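**Subject:** Re: [mobile-manip] Budget sheet for the February request, please poke holes
**From:** Remedios Tejada
**Date:** 26 Nov 2021

Hi all,

Sorry for the slow answer, I was out at Cleltstead until last night and the wifi there is what it is. I read the whole thread on the train and I mostly agree with where it's heading, so let me just go through the points that were aimed at me.

> Remedios, can you say why the sheet has two lines for hands? I thought we had settled on buying one more pair of five-fingered ones and leaving the grippers alone. Also I can't find shelving anywhere, and I don't believe Stolludov is going to lend us theirs again. And what on earth is "Tufa, misc."?

OK, the hands. We did settle on that in the summer, but then I sat down with the repair log and changed my mind (and should have said so on the list, my fault). We opened 14 repair tickets on hands this year and 13 of them were fingers or finger cables. The plain grippers hardly show up. So what I'd like is one pair of hands as a real spare, boxed, not "spare until someone bolts it onto the other arm," plus a separate line for cables and finger parts. If the money gets cut I would rather lose the boxed pair and keep the parts. A hand with no cable is a paperweight and we had one of those sitting on my desk for most of the spring.

Shelving! Yes, you're right, it's missing, and it's my favorite line so I have no excuse. I don't want to borrow again either. Every time we borrow a rack we spend days re-measuring shelf heights, and then it goes back and the next one is a bit different. I'd like us to buy two bays of proper store shelving, the kind with the clear rails at the front, because those rails are exactly what the wrist cameras have trouble with. We could get something cheap from an office supplier for less than half, but then we'd be testing on shelves no grocery store has ever owned. Please don't make me do that.

While I'm at it: groceries. People laugh at this line every single year. Bottles get dented, labels come off, caps get scuffed, and after enough picks they don't look like anything you'd find in a store. Last year we hid the drinks under "office supplies" and accounting came back with questions I didn't enjoy. I'd put them in openly as test items, along with a few baskets.

"Tufa, misc." is the Tufa cart base, and "misc." means the spare battery and the charger. I'll rename it. The quote I have runs out in 14 days, so if anybody wants to argue for a different base, do it now and with a price attached, please.

On cameras, I'd wait. I know Gurska is keen to replace all the wrist units in one go, and I get it, the gripper takes up a huge share of the view and you spend your life looking around it. But new cameras on the old mount will look at the same lump of gripper. Could we price a new mount first? It's a machining job, a small one, and if it works we may not need the big purchase until the year after. If it doesn't, fine, I'll back the full order and eat my words.

One thing I haven't seen anybody mention is floor space. Two bays plus the cart plus a person with a laptop is tight in the back room already, and if we add a second robot later we'll want a bigger room or a very friendly agreement with whoever is next door. It isn't an equipment cost so it won't go in the sheet, but somebody is going to ask at the meeting and I'd like us to have an answer ready.

Putting a few stills from the bottle work in below so the newer people on the list know which lines go with what. Three are from wrist cameras, and the basket one is from higher up.
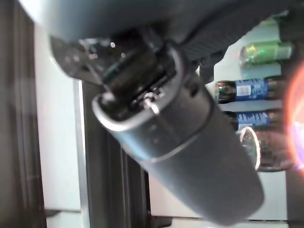
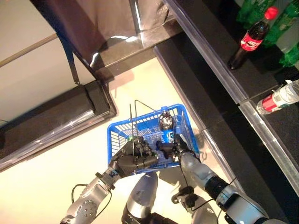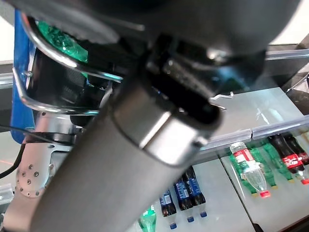
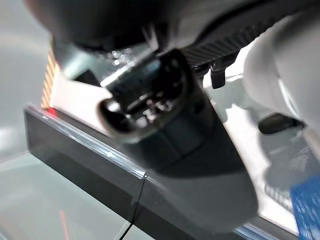 *Bottle work: gripper close up in the first, third and fourth, basket in the hands in the second.*

I'll fix the Tufa line and add shelving and test items tonight. Can whoever has the old rack quote send it to me directly? I'm sure I had it and I'm just as sure I deleted it.

Remedios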